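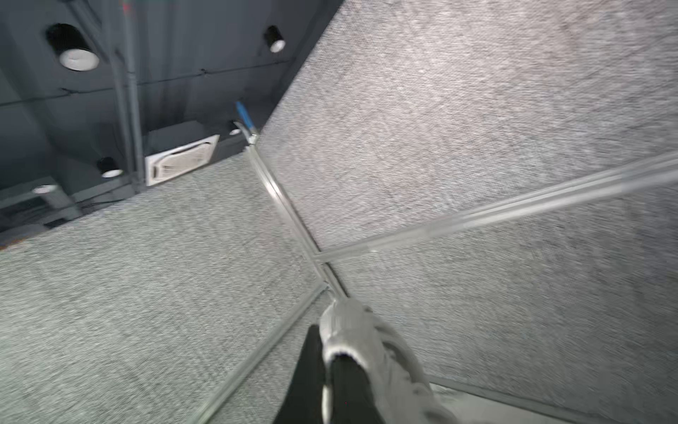
Dorirex completes acoustic ceiling work at Skindesville office

SKINDESVILLE, 2026-10-03. Dorirex has finished installing a suspended acoustic ceiling on the second floor of the Honkanen building. The work covers 208 square meters of open office and two meeting rooms.

The system consists of fabric-textured gray panels carried on thin metal grid rails. Panels stop short of the full ceiling area. The structural ceiling stays exposed in the remaining zones, painted charcoal gray, with cylindrical downlights in black housings.

Reverberation time was the main design criterion. The tenant asked for a value below 0.6 seconds at 1,000 Hz, and site measurements by Irero met that limit in all rooms.

"The panels lift out of the grid one at a time, so the cabling above can be serviced without taking down a whole row," said Roksolana Lytvynenko, project engineer at Dorirex.

Maintenance instructions have been handed over to the building operator. A second phase, covering the third floor, is scheduled to start in February.

Press contact: Niilo Saarela, Dorirex, Skindesville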